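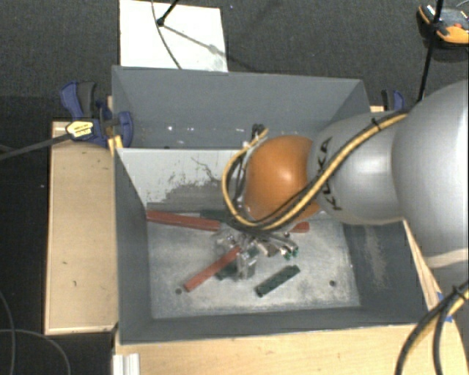

회색 통 위로 뻗은 KUKA 로봇 팔

커뮤니티 > 성인 건강 > 용품 관리 > 재질과 세척

홈 질문하기 새 글 인기 글 로그인

읽는 시간 4분

실리콘 바이브레이터 표면이 끈적해졌는데 계속 써도 되나요?

Plilitz에서 나온 충전식 바이브레이터를 쓰고 있습니다. 상자에는 의료용 실리콘이라고 적혀 있고 생활 방수가 되는 제품입니다. 처음 몇 달은 괜찮았는데 얼마 전부터 머리 부분이 끈적하고 먼지가 잘 붙습니다. 손잡이 쪽은 처음 그대로 보송합니다.

사용 후에는 매번 미지근한 물과 손 세정제로 씻고 수건으로 닦아서 서랍에 넣어 둡니다. 서랍에는 예전에 산 말랑한 제품이 하나 더 있는데 재질은 모릅니다. 포장을 버려서 확인할 방법이 없습니다. 두 개를 따로 싸 두지는 않았습니다.

그리고 12월에 윤활제를 바꿨습니다. 전에는 Adance 수용성을 쓰다가 같은 회사 실리콘 베이스로 바꿨는데, 오래 가고 덜 마른다고 해서요. 바꾼 뒤로 끈적해진 것 같기도 한데 확실하지는 않습니다.

궁금한 점은 이렇습니다. 윤활제 때문인지, 서랍에 같이 넣어 둔 것 때문인지 구분할 수 있을까요? 끓는 물에 삶으면 돌아오나요? 그냥 버려야 하나요? 판매처인 Harju에 문의를 넣었는데 아직 답이 없습니다.

답변 3개

Pacita Malabanan
채택된 답변

성인용품 매장에서 일했습니다. 비슷한 문의를 자주 받았는데, 적어 주신 내용만으로 원인을 하나로 정하기는 어렵습니다. 순서대로 확인해 보세요.

먼저 단순히 윤활제가 남아 있는 경우입니다. 실리콘 베이스 윤활제는 물에 녹지 않아서 물로만 헹구면 얇은 막이 남고, 손 세정제도 보습 성분이 든 것은 그 위에 한 겹을 더 남깁니다. 향과 보습 성분이 없는 순한 비누로 두 번 씻고, 충분히 헹군 다음 보풀이 없는 천으로 닦아서 하룻밤 말려 보세요. 다음 날 만졌을 때 손잡이와 느낌이 같으면 잔여물이었던 겁니다. 그대로 쓰셔도 됩니다.

씻고 말려도 끈적하면 표면 자체가 변한 쪽입니다. 실리콘 베이스 윤활제는 제품에 따라 실리콘 표면에 스며들어 부풀거나 끈적해지게 할 수 있습니다. 모든 조합에서 그런 것은 아니고, 괜찮다고 안내하는 제조사도 있습니다. 설명서에 수용성만 쓰라고 되어 있으면 그대로 따르는 게 맞습니다. 다음에 새 윤활제를 쓰실 때는 바닥 쪽 눈에 안 띄는 곳에 한 방울 떨어뜨리고 15분 뒤에 닦아서 만져 보세요. 조금이라도 미끈거림이 안 빠지면 그 조합은 쓰지 마세요. 한 번 괜찮았다고 오래 써도 괜찮다는 보장은 없습니다.

서랍에 같이 둔 제품도 의심해 볼 만합니다. 재질을 모르는 말랑한 제품은 TPE나 PVC 계열인 경우가 많고, 연화제가 배어 나와 닿은 부분에 묻습니다. 끈적한 자리가 머리 전체에 고르게 퍼져 있는지, 한쪽 면에만 있는지 보세요. 한쪽에만 있고 그쪽이 다른 제품에 닿아 있었다면 이쪽일 가능성이 큽니다. 앞으로는 하나씩 면 주머니에 넣어 두세요. 비닐 지퍼백은 습기가 차서 권하지 않습니다.

삶는 것은 하지 마세요. 충전식이면 안에 배터리와 모터가 있습니다. 방수라고 해도 끓는 물을 견딘다는 뜻이 아닙니다. 삶아도 되는 것은 전자 부품이 없는 통실리콘 제품뿐이고, 그것도 설명서를 확인해야 합니다. 알코올로 박박 닦는 것도 변한 표면을 되돌리지 못합니다.

표면이 변한 게 맞으면 사용을 중단하세요. 갈라지거나 파인 곳에는 균이 남기 쉽습니다. 따가움이나 가려움, 평소와 다른 분비물이 있으면 제품 문제와 별개로 진료를 받으시고요.

댓글
질문자: 비누로 두 번 씻고 말려 봤습니다. 많이 나아졌는데 끝부분 한쪽은 아직 끈적합니다. 서랍에서 닿아 있던 쪽인지는 기억이 안 납니다.
Pacita Malabanan: 하룻밤 더 말려 보고 그대로면 그 부분은 돌아오지 않을 겁니다. 같이 있던 제품은 재질을 모르니 저라면 같이 정리하겠습니다.

Reijo Kiiskinen

보증 쪽만 적습니다. 저는 같은 브랜드 제품을 Dirkdale에서 샀고 표면이 일어나서 교환받았습니다. 구매 내역, 끈적한 부분을 가까이서 찍은 사진, 어떤 윤활제를 썼는지 이렇게 요구했습니다. 답장까지 20일 걸렸습니다. 윤활제 때문이라고 판단되면 거절될 수도 있다고 미리 안내를 받았고, 저는 수용성만 써서 통과된 것 같습니다. Harju는 규정이 다를 수 있으니 직접 확인하세요. 위생용품이라 단순 변심 반품은 어디든 거의 안 됩니다.

버릴 때는 일반 쓰레기에 그냥 넣지 마세요. 충전지가 들어 있어서 소형 가전 수거함으로 가야 합니다. 지역마다 방법이 다릅니다.

익명

저는 실리콘 베이스를 계속 쓰는데 아무 문제 없었어요. 베이비파우더 바르면 보송해집니다.

댓글
Pacita Malabanan: 파우더는 권하지 않습니다. 몸 안에 들어갈 수 있는 제품에는 특히요. 끈적임이 가려질 뿐 표면은 그대로입니다.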